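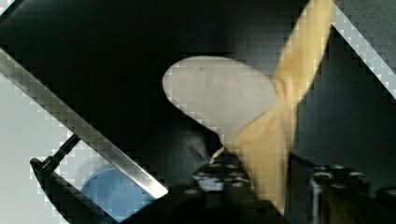 Our rescue rats have been on the Runmont nuggets for 3 weeks now and I'm so pleased! Biscuit used to pick out the seeds and leave the rest, and now the whole bowl goes 🐀

---

We switched slowly, a spoonful of new in with the old each night. Endang Sumampouw suggested it (thank you Endang!!) and we had no upset tummies at all.

---

Weighed Biscuit this morning: 398 g, the big lovely lump. Fresh bits are still just a little treat after tea, peas being the firm favourite.

---

Next up is scatter feeding in the dig box. If your rats do this, tell me what you use for the base, I'd love to see!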